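Home | Blog | Visits | Tools | About

A morning at the Farbridge open day

Posted in October by the site editor
14 shares | 2 comments

I went to the Farbridge open day mainly for the planning software. The hardware hall was busy and I walked through it in ten minutes. The software group sits upstairs at the back, past the machine shop, and they had set out a row of desks with a screen on each and someone from the team beside it.

The group works on a stack they call Ulunus. It takes in camera data, builds a list of objects with poses, and hands that list to a planner, which sends joint targets to a controller. None of that is unusual. What I wanted to see was how they test it, as our own setup takes most of a day to run through and we skip it more often than we should.

Their answer is simulation for nearly everything. A nightly job runs 3833 kitchen episodes, each with its own layout, and a report is waiting when people come in. The layouts come from a tool named Drelten, which reads a short text file listing the fixtures, the loose objects and the ranges they can be placed in. I asked to see one of the files and it was shorter than I expected, maybe a page and a half. Most of it was limits on where things may not go.

The first desk had the sink set. Sinks are hard for them for two reasons. The basin walls take away most of the approach directions, and things placed in a basin tend to end up on top of each other, so the order of picking matters. The planner has to pick an object, check that the arm can get in and out with it, and only then commit.
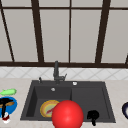
In the first version the planner chose the object with the best grasp score and checked the exit path afterward. That gave a lot of plans that started well and had no way out. They now score the grasp and the exit together. It costs more time per plan, but the person at the desk said the number of abandoned plans dropped enough to pay for it. She had the old and new logs open next to each other and let me scroll through both.

The second desk was perception. They train on rendered images and on real ones, and they keep a fixed test set of 387 views that never goes into training. Every change to the detector has to be run against it before it can be merged. Shiny surfaces are still the main source of bad poses. Partly hidden objects come next – the detector usually finds them but gets the size wrong, and the planner then trusts the size. They are adding an uncertainty value to each pose so the planner can ask for another look before it moves.

The third desk I liked best. Ogura is their replay viewer. You load an episode, drag a slider, and see what the planner believed at each step drawn over what the simulator had. When the two drift apart, the object outline turns orange. You can also change one value and rerun from that step, which I have wanted in our own tools for a long time. It takes some 2 seconds to reload. It runs in a browser and reads plain log files, so there is no special recorder to set up.

I asked about the gap between simulation and the real arm. They said contact is the weak part, mostly friction and anything that rolls. A plan that passes in simulation still gets a slow run on the real arm before anyone calls it done.

Coffee was downstairs and the line was long. Parking is on the north side – follow the signs for deliveries, the visitor lot was full before 10. I picked up the Drelten format notes on the way out and plan to try writing one of our own benches in it next month.

2 comments | Share | Older posts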